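Jurine: Datensatz zum beidhändigen Greifen mit Handgreifern

README zur Version 2, Stand 17. Februar 2022
Studentisches Projekt der Robotik-AG, Standort Gumville
Ansprechpartner: Tài Dương

Zweck

Jurine enthält Demonstrationen einfacher Handhabungsaufgaben an einem Tisch. Die Aufgaben werden von Personen mit zwei handgeführten Greifern ausgeführt, ein Roboterarm ist bei der Aufnahme nicht beteiligt. Die Daten dienen als Trainingsmaterial für die Semesterarbeiten der AG und als Grundlage für den internen Vergleich der Regler. Für andere Zwecke wurde der Datensatz nicht geprüft.

Umfang

3.000 Episoden, verteilt auf 32 Aufgaben. Eine Episode umfasst genau einen Versuch, unabhängig vom Ergebnis. Fehlversuche bleiben im Datensatz und sind im Feld ergebnis gekennzeichnet. Episoden mit Aussetzern in der Markererkennung von mehr als 50 Bildern in Folge wurden entfernt.

Aufgabengruppen

beutel: Stoff- und Netzbeutel aufnehmen, wenden, am Zugband öffnen und schließen
falten: kleine Textilien einmal oder zweimal falten
umsetzen: feste Gegenstände von einer Seite zur anderen übergeben
stapeln: Bausteine aufeinandersetzen

Die Gruppe beutel ist die schwierigste. Dünnes Netzgewebe rutscht bei zu geringem Fingerdruck weg, und das Zugband liegt nach jedem Versuch anders. Wer mit dem Datensatz anfängt, sollte umsetzen nehmen.

Aufnahmeaufbau

Gearbeitet wird im Stehen an einem runden Holztisch. Pro Hand wird ein Greifer mit zwei Fingern geführt. Am Greiferkörper sitzt ein Würfel mit quadratischen Schwarz-Weiß-Markern, aus denen die Lage relativ zur Kopfkamera berechnet wird. Das Objekt liegt zu Beginn zwischen den Greifern auf der Tischplatte. Die Ausgangslage wird nicht vermessen und soll zwischen den Episoden variieren.
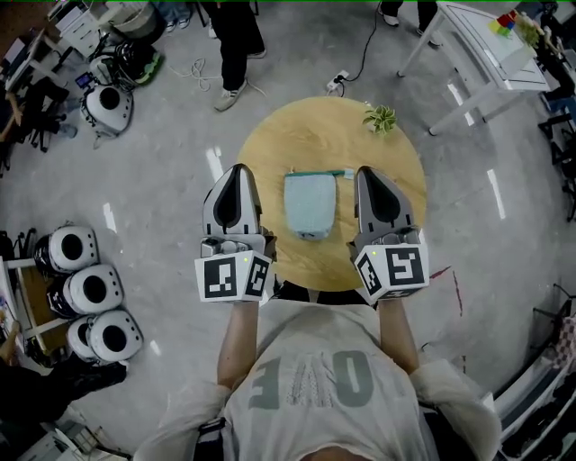
Die Kalibrierung erfolgt vor jeder Sitzung mit dem Skript kalib_start. Beide Würfel müssen dabei ruhig gehalten werden, bis das Skript den Wert für den Restfehler ausgibt. Liegt er über der Schwelle in config/kalib.yaml, Vorgang wiederholen. Nach einem Wechsel der Fingerpolster ist zusätzlich die Öffnungsweite neu einzumessen. In den ersten Sitzungen wurde das versäumt; die betroffenen Episoden tragen die Kennzeichnung weite_unsicher.

Verzeichnisstruktur

episoden/ ein Unterverzeichnis je Episode
episoden/NNNN/video.mp4 Bild der Kopfkamera
episoden/NNNN/pose.csv Lage beider Greifer
episoden/NNNN/weite.csv Öffnungsweite beider Greifer
episoden/NNNN/meta.json Aufgabe, Ergebnis, Sitzung, Bedienkürzel
config/ Kalibrierwerte und Schwellen
skripte/ Einlesen, Prüfen, Exportieren

Felder in meta.json

aufgabe: Kürzel aus config/aufgaben.yaml
ergebnis: erreicht, teilweise, nicht_erreicht
sitzung: fortlaufende Nummer
bediener: Kürzel, keine Klarnamen
bemerkung: Freitext, meist leer

Die Angabe teilweise wurde von den Bedienenden unterschiedlich ausgelegt. Beim Training entweder ganz weglassen oder als nicht_erreicht behandeln.

Export

Das Skript export_z schreibt die Episoden in das Format des Reglers Zakharchenko. Für Jivitance gibt es bisher nur einen Leser ohne Unterstützung für die Öffnungsweite. Achsen: x nach rechts, y nach vorn, z nach oben, Ursprung in der Tischmitte. Alte Exporte der Version 1 haben y und z vertauscht und sind nicht mischbar.

Bekannte Einschränkungen

Alle Episoden stammen aus demselben Raum, mit wechselndem Hintergrund. Personen können im oberen Bildbereich sichtbar sein. Linkshändige Bedienung ist unterrepräsentiert. Schnelle Drehungen des Handgelenks führen zu verdeckten Markern; die Lücken in pose.csv sind linear gefüllt und in der Spalte gefuellt mit 1 markiert.

Weitergabe

Nur innerhalb der AG. Die Videos zeigen Mitglieder bei der Arbeit, eine Veröffentlichung erfordert deren schriftliche Zustimmung. Anfragen an Tài Dương.

Offen

Prüfsumme je Episode ergänzen
Leser für Jivitance vervollständigen
Gruppe falten um größere Tücher erweitern, geplant für Mai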